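Home Archive Notes About Contact

Writing down the rules for simulated household tasks

I have spent most of August rewriting the scene and task rules for our bedroom set. The old version was a page and a half and had grown by accretion. Every time two people disagreed about whether an episode counted, a sentence was added at the bottom. By the end it contradicted itself in at least two places, and the sentence people cited depended on the outcome they wanted.

The new version is longer, but each rule can be checked by someone who did not build the scene. I am posting the parts that may be useful outside our group. The simulator is Skavum, the scene library is Momaria, and the scoring scripts are a set of Python files that we call Ellwood. None of the rules depend on those tools.

1. Scene state is declared before the task text is written

The order matters. In the old workflow the task text came first ("tidy the bed") and the scene was adjusted until the text made sense. That produced scenes in which the only movable objects were the ones named in the task. A policy trained on those scenes learns that anything loose is a target.

Under the new rule the scene author fixes the object poses, saves the state, and hands it over. The task author may not move anything. If the task can't be written against the saved state, the scene goes back with a note.

2. Every loose object has a status

There are three statuses: target, bystander and fixed. A bystander is free to move under physics but must end the episode within tolerance of where it started. Fixed objects have collision geometry and no dynamics. The status is stored with the scene, and a scene with any object lacking a status does not load. We had 392 scenes in the library when I turned that check on, and 8 of them loaded. The rest took two people most of a month.

The bystander rule is the one with practical effect. A base that clips a phone-sized object on the way to the bed has made an error, even when the bed ends up perfect. Previously we had no record of it at all.

3. Success is a state predicate with tolerances

No adjectives. "Neat," "centered" and "straight" are gone from the success criteria. They may stay in the instruction given to the policy, because real users talk that way, but the scorer does not see them. For a pillow, the predicate names a support surface, a yaw range, and a maximum overhang past the supporting edge as a fraction of the pillow's own length. The objects must also be at rest. We wait 6 simulated seconds after the last commanded motion before evaluating, with the arm clear of all targets.

The settling time was argued over. Soft bodies in our build creep for longer than I would like, and a pillow that passes at one second may fail at four. Cloth stiffness and friction now have to be written into the episode header. Two runs with different friction values are different tests and should not be averaged together.

4. Visual ambiguity is recorded

If the target and its surroundings can be confused from the policy's own viewpoint, the scene sheet says so. Low contrast, repeated texture and partial occlusion each get a flag. Two identical targets get a flag as well, together with a line stating whether the instruction distinguishes between them. If it doesn't, either one must be accepted. I found a group of scenes where the text said "the pillow," the scorer wanted the left one, and the failure rate was close to half, as you would expect.

5. Render quality is held constant within a comparison

Rendering at low resolution is fine. We do it for throughput. Changing it between the baseline and the candidate isn't, and it happened once, when a default changed during a Skavum update. The renderer settings are now hashed into the run name. It makes for ugly file names.

6. Episodes are never deleted

A bad episode is marked invalid with a reason code and kept. Reason codes are a closed list. "Weird" was a popular code under the old system and has been removed. If an evaluator can't find a code that fits, the episode stays valid and the question goes to review.

Of the first 590 episodes scored under the new rules, almost 40 went to review. Most came down to overhang. The pillow was on the mattress by any ordinary reading, and the predicate still had to decide how far past the edge was too far. I have left the tolerance where it was and added the measured value to the output, so that anyone can rescore with their own limit.

A worked case for rules 2 and 4

The scene has two white pillows with the same maroon zigzag print on a blue mattress. Both are targets. The things lying on the carpet beside the bed are bystanders, including the small dark one, which is flat enough that a coarse collision mesh can miss it. The upright navy object near the gray wall is a bystander too. It needs a tipping check as well as a position check. The brown panel along the bed is fixed. The scene carries the identical-targets flag.
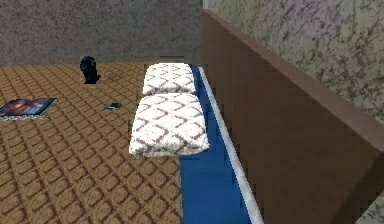
Gemma Lockwood read the draft and objected to rule 2. Her view is that a single bystander tolerance is too crude, and that an object which can fall over should be scored on orientation first and displacement second. She would also count contacts separately from outcomes, on the grounds that a light touch that moves nothing is still information about the planner. I agree with the second point and have added a contact log. On the first, I want to see how the review pile changes before splitting the tolerance by object class.

She also asked whether the rules carry over to Breltia, our physical test room. Rules 1, 2 and 6 do. Rule 3 needs a measurement procedure, since no one can query a real pillow for its pose, and the settling time will have to be set again from scratch. Rule 5 becomes a lighting and exposure rule, and I haven't written that yet.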